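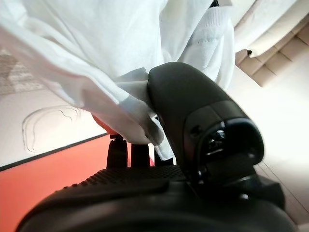

Big news from my little corner of Stinolano: the Zitham Clothing Swap is coming back in March, and this time we've got the whole ground floor of the Charbonneau Building! I started the swap because my closet was bursting and I hated throwing good stuff out. Last year you brought in 2,366 pieces, and 969 of them went home with somebody new on the very first morning. White things always go fast, so if you've got one like this, with the ribbed knit band still neatly stitched on, please bring it along (creases are fine, we have irons).

How it works: bring up to 14 clean items, get a token for each one, and spend your tokens on whatever you like. Doors open at 9 a.m. and we wrap up at 4 p.m. Coats and shoes have their own room now, which I'm very excited about after last year's pile-up by the stairs.

My friends at Muvby, the repair shop, are setting up a mending table too. They'll sew on buttons, fix hems and show you how to darn a sock if you ask nicely.

Entry is free, but there are only 80 early-bird spots for the 8 a.m. preview, so sign up at the Zitham front desk. Reporters and photographers are welcome at the preview and don't need a spot, just let the desk know you're coming.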